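Taller de orfebrería Larico
Cuaderno de trabajo, banco de fundición y esmaltado
Entrada del 13 de agosto

Asunto: segunda serie de colgantes Hunow en plata, revisión de soldaduras y preparación de los fondos para esmalte.

Se retoma la serie en el punto en que quedó al cierre de la entrada anterior. De las 17 piezas recortadas, dos presentan poro visible junto al asa y se apartan para refundir. Las demás pasan a lima y esmeril fino. Se recuerda que el canto interior del óvalo no debe rebajarse con fresa, pues en la primera serie se perdió por ese motivo la regularidad del bisel.

Soldadura. Se ha empleado soldadura dura en paillons pequeños, colocados por el reverso, con fundente en pasta aplicado a pincel. El soplete de mesa Trummer sigue dando una llama irregular al abrir el gas; conviene purgar la manguera antes de acercarlo a la pieza. En tres colgantes la soldadura corrió hacia el motivo y hubo que retirar el exceso con buril. Queda pendiente comprobar si el fallo procede de la llama o de un ajuste deficiente de la junta, que en esos tres casos dejaba pasar la luz.

Decapado. Baño templado, pinzas de cobre, aclarado doble. El baño está ya azulado y deberá renovarse antes de la próxima tanda. Se ruega a quien lo prepare que anote la fecha en la etiqueta del recipiente, cosa que no se hizo la última vez.

Esmalte. Se ensayan sobre chapa de prueba dos blancos opacos del muestrario Zostosar. El primero cubre bien en dos capas, aunque amarillea ligeramente en el borde. El segundo queda más frío y más limpio, pero salta en las esquinas si la capa es gruesa. Para los colgantes se propone el segundo, en capas delgadas y con contraesmalte en el reverso. No se toma todavía decisión definitiva, a falta de una prueba sobre superficie curva.

Merma. Peso de la plata a la entrada de la fase, 98 gramos. El peso de salida se anotará cuando se recojan la limalla del cajón y los restos del astillero, tarea que quedó sin terminar.

Acabado. Se acuerda lijar hasta grano 2000 únicamente en el marco, y dejar el reverso satinado. El pulido a espejo de toda la pieza, que figuraba en la ficha inicial, marca demasiado las huellas y resta presencia al esmalte. Debe corregirse la ficha.

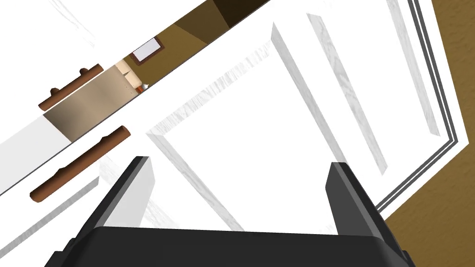 Imagen: render por ordenador.

Cadenas. El proveedor ha servido eslabón forzado en lugar del rolo solicitado. Se devuelve el lote completo. Entretanto, los colgantes terminados se guardarán sin cadena, cada uno en bolsa individual con tira antioxidante, y no en la caja común, donde se rayaron los pendientes de la serie anterior.

Pendiente para la próxima sesión:
Renovar el baño de decapado.
Revisar el regulador del soplete.
Prueba del segundo blanco sobre cúpula.
Refundir las piezas apartadas junto con los recortes limpios, sin mezclar limalla.
Pesar la limalla y cerrar la merma.
Confirmar con Hunow el diámetro interior del asa, ya que el plano y la muestra entregada no coinciden.

El encargo tiene prevista su entrega en noviembre. Si la confirmación del asa se retrasa, se adelantará el esmaltado de los fondos y se dejará el montaje para el final.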